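Notebook, 30 May 2021 — star into bowl, second batch

Came in on a Sunday because I wanted the bench to myself, and of course Su-chen was already here.
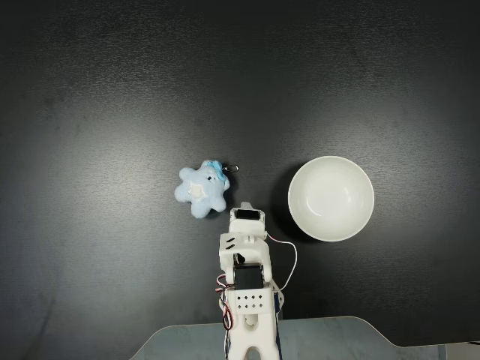

Anyway, the goal for this batch is 700 episodes of the plush star going into the white bowl, all by teleop, and I'm happy to say we're more than 400 in! Kuo-hua drove most of the early ones and he's fast (too fast, I think — he swoops in and the policy copies the swoop without the aim). I've been going slower and pausing a beat before closing the gripper.

Things to remember:

The keyring is a nuisance. If I grab near that tip, the ring ends up between the fingers and the star hangs crooked. I'm keeping those episodes but tagging them "ring" so Yi-chun can filter later.

Moved the star's start spot every four episodes, bowl stays put for now. Casimiro wants the bowl moving too, and he's right, but let's get one thing working first.

Threw out two runs where I bumped the leader arm reaching for my coffee. Sorry!

Wrist servo sounds a bit grumbly after a long stretch. Ask Gwenaël if we have a spare before the June session.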